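Project Report: Replanning for the Memton Cell
Chanida Kaewsai, August 17, 2021

So my project was the planner, meaning the bit of code that decides which part the arm goes after next and how it gets there. I inherited a simulated cell and a pile of half-working Python from February, and I named my part of it Wragg (after a street I used to live on).

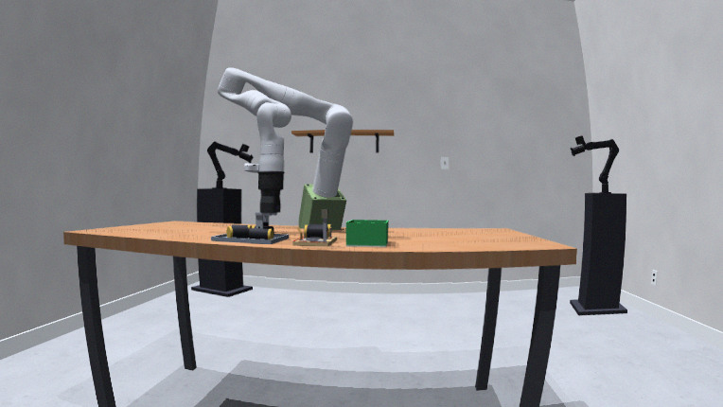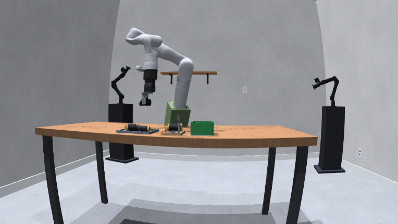 The old planner did everything up front. It read the poses of all the parts, built one long list of moves and then ran the list with its eyes shut. That's fine until a part rolls a little in the tray! After that every grasp is aimed at where the part used to be. My first week was mostly me watching the gripper close on air.

Wragg plans one pick at a time instead. Before each pick it asks the simulator for fresh poses, makes a handful of grasp candidates along the cylinder, throws out the ones where the wrist would hit the tray rim, and hands the rest to the motion planner. I ran 267 episodes with the old code and the same 267 random seeds with mine. The old one finished 42 percent of them. Mine got to 81 — I was so happy I ran the whole thing again just to be sure, and got the same number, because of course the seeds were fixed.

The failures that are left are nearly all overlapping parts. If one cylinder lies across another, Wragg happily grabs the lower one and drags its neighbor along. I tried sorting by height first and it helped a bit, but when the heights are nearly equal it flips back and forth between the two and times out after 40 tries. I should have added a penalty for switching targets and I ran out of weeks.

Planning time was around 4000 milliseconds per pick at first, which was painful. Most of that turned out to be me reloading the collision meshes on every call (oops). With caching it's well under a second.

Still to do: the switching penalty, noisy poses in place of perfect ones, and a proper config file. Right now the grasp offsets are typed straight into planner.py, sorry to whoever gets this next.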